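싱크대 주변 정리에 대해 의심이 많은 사람의 글타래. 길어질 것 같으니 바쁘신 분은 넘기셔도 됩니다.

1/ 요즘 "싱크대 옆을 비워라"는 말이 너무 많이 돌아다닌다. 나는 이 말을 별로 안 믿는다.
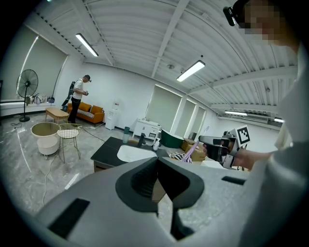
첫 글을 올리자마자 답글이 하나 달렸다. 물건을 다 치우면 물기 닦기가 훨씬 쉬운데 굳이 왜 늘어놓고 사느냐, 상판에는 수전 말고 아무것도 없어야 맞다고.

2/ 그럼 하나 묻고 싶다. 세제는 어디에 두시는지? 하부장에 넣어두고 설거지할 때마다 젖은 손으로 문을 여시는지? 나는 그렇게 해봤다. 7일 했다. 문손잡이에 물때가 앉았고 하부장 바닥에 펌프병 자국이 동그랗게 남았다. 상판에서 닦을 물기를 하부장으로 옮겨놓은 셈이다.

3/ 수전 오른쪽에 작은 흰색 펌프병 하나. 이 정도는 물건을 늘어놓은 축에도 안 든다고 본다. 닦을 때 들었다 놓으면 끝이다. 그걸 드는 게 귀찮으면 상판 닦는 일 자체가 귀찮은 거다.

4/ 컵은 얘기가 좀 다르다. 유리컵이랑 청록색 컵이 상판 구석에 나와 있는데, 이런 컵은 솔직히 나도 변호를 못 하겠다. 구석에 둔 컵은 안 쓰는 컵이 된다. 누가 썼는지도 모르고, 씻은 건지 아닌지도 모르고, 그래서 다들 새 컵을 꺼낸다. 우리 집에서는 그렇게 해서 저녁이면 컵이 7개씩 나와 있었다.

5/ 정수기가 주방 밖에 있는 집은 더하다. 물은 저쪽에서 마시고 컵은 이쪽으로 돌아온다. 컵을 정수기 옆에 두라는 조언도 봤는데, 그러면 쓴 컵까지 정수기 옆에 쌓인다. 해보고 하는 말인지 모르겠다.

6/ 행주. 검정 흰색 줄무늬 천이 싱크볼 오른쪽에 놓여 있으면 정리 계정들은 제일 먼저 이걸 걸어두라고 한다. 수전에 거는 고리, 문짝에 거는 고리, 흡착판 고리. 흡착판은 나한테서 2번 떨어졌고 그 뒤로 안 산다.

7/ 건다고 잘 마르는 것도 집마다 다르다. 우리 집 문짝 안쪽은 바람이 안 통해서 거기 걸어둔 행주에서 냄새가 먼저 났다. 상판에 넓게 펴두는 쪽이 나았다. 보기에는 별로다. 그래도 냄새나는 행주보다는 보기 싫은 행주가 낫다.

8/ 이쯤에서 제품 얘기를 안 할 수가 없다. Gustura에서 나온 싱크대 선반을 샀었다. 수전 뒤에 세우는 2단짜리. 후기에는 주방이 새로 태어났다는 말이 잔뜩 있었다. 내 주방은 안 태어났다. 선반이 생기니까 선반에 올릴 물건이 생겼다. 수세미 여분, 고무장갑, 왜 있는지 모를 작은 화분.

9/ Kindico 물막이 매트도 써봤다. 물은 잘 막는다. 막은 물이 매트 밑에 고여 있다는 게 문제고. 들춰보기 전까지는 몰랐다. 좋다는 분들은 한 번 들춰보시고 다시 얘기했으면 좋겠다.

10/ 종이 상자로 넘어간다. 골판지 상자 두 개를 상판 뒤쪽에 포개놓은 모습, 익숙한 분들 많을 거다. 앞에서 컵이랑 행주로 그렇게 따졌는데, 내가 보기에 진짜 자리를 먹는 건 이쪽이다. 그런데 정리 글에는 상자 얘기가 거의 없다. 상자는 팔 수 있는 물건이 아니라서 그런가 싶다.

11/ 상자가 물가에 있으면 바닥부터 눅눅해진다. 우리 집에서는 택배 상자를 싱크대 옆에서 뜯는 버릇이 있었다. 칼이 거기 있으니까. 뜯은 상자는 그 자리에 남고, 다음 상자는 그 위에 올라간다. 월요일에 뜯은 게 주말까지 있었다.

12/ 해결은 시시하다. 칼을 현관으로 옮겼다. 700원짜리 커터칼 하나를 신발장 위에 뒀다. 선반도 매트도 못 한 일을 그게 조금 했다. 완전히는 아니다. 무거운 상자는 여전히 주방까지 들어온다.

13/ 답글 하나 더. 상자를 예쁜 수납함으로 쓰면 되지 않느냐는데, 그건 안 버리는 걸 좋게 말한 것 같다. 종이 상자를 씻을 수 있으면 생각해보겠다. 양파 한 번 담아두면 끝이다.

14/ 둥근 대야나 통도 비슷한 골칫거리다. 진녹색 큰 통이 상판 너머로 보이는데, 이런 건 크기 때문에 갈 데가 없다. 나도 김장 때 쓰는 통을 6년째 베란다와 주방 사이에서 옮기고 있다. 접이식으로 바꾸라는 분도 계셨다. Cantero 접이식 대야를 사봤더니 접히는 홈에 고춧가루가 낀다. 칫솔로 닦아야 한다. 접는 데 2초, 닦는 데 한참.

15/ 작은 서랍이 여러 개 달린 흰 수납장. 이건 의견이 갈릴 텐데 나는 반대쪽이다. 서랍이 작으면 분류가 된다고들 하지만, 나는 어느 서랍에 뭐가 있는지 외워야 했다. 라벨 붙였다. 그다음에는 라벨과 내용물이 달라졌다. "건전지"라고 쓴 서랍에서 병따개가 나온다.

16/ 식구가 여럿이면 라벨은 더 안 지켜진다. 급하면 다 첫 번째 서랍에 넣는다. Jiser 라벨 기계 사려고 장바구니에 담아둔 분은 일단 종이테이프에 펜으로 써서 며칠 살아보시길. 그때도 지켜지면 사도 된다.

17/ 정리를 하지 말자는 얘기로 읽는 분이 계셔서 덧붙인다. 나도 상판은 매일 닦는다. 어두운 회색 상판은 물 얼룩이 유난히 보여서 안 닦으면 내가 못 견딘다. 내가 안 믿는 건 비우면 저절로 닦게 된다는 말이다. 비워놨을 때도 안 닦는 날은 안 닦았다.

18/ 우리 집 지금 상태를 적으면 이렇다. 펌프병은 나와 있다. 행주도 펴져 있다. 컵은 저녁에 한꺼번에 씻어서 넣는다. 상자는 되도록 현관에서 뜯는다. Gustura 선반은 베란다에서 세탁세제를 받치고 있고, 거기서는 쓸 만하다.

19/ 흰 싱크볼 관리법 물어보신 분, 그건 따로 쓰겠다. 커피 얼룩이 베이킹소다로 지워진다는 말부터 의심스러운데 아직 비교를 다 못 했다. 반쪽씩 나눠서 해보는 중이다. 결과 나오면 이 타래 밑에 붙인다.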